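Descaling the kettle, with numbers

August 13, 2020

Our water comes out of the tap hard enough to leave a crust in a kettle within a fortnight. I had been using sachets from the supermarket and wanted to know if plain citric acid did the same job for less money. It does, with a few conditions.

The kettle is a Serko, 1.7 litres, with a flat covered element. Dry and freshly cleaned, it weighed 638 g without the base. I left it alone from April until the scale was thick enough to flake, then began.

Method: 800 ml of water, brought to the boil and left to stand for five minutes with the lid up. Two level tablespoons of citric acid go in slowly, as it fizzes hard if tipped in at once. Leave for half an hour, pour away, rinse twice, boil a full kettle and throw that out too.

The first run cleared the base plate and left a ring at the old water line, which the acid had never reached. For the second I filled to 1,000 ml and used a bit more powder. The ring went after about 20 minutes.

Vinegar also works. It is slower, and the smell stays in the spout for days. Meenakshi Khurana wrote in to suggest lemon halves, which I tried once; the pips got behind the filter.

The filter needs separate treatment. Mine is a nylon mesh and comes out with a firm pull. Soak it in a cup of the same solution and brush from the back. A replacement from Clornex cost 89 pence and fits badly at the left side, so I have gone back to the original.

Do not use any of this on bare aluminium.

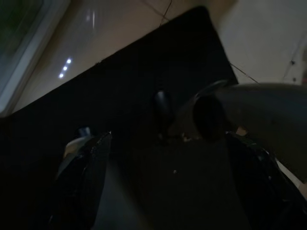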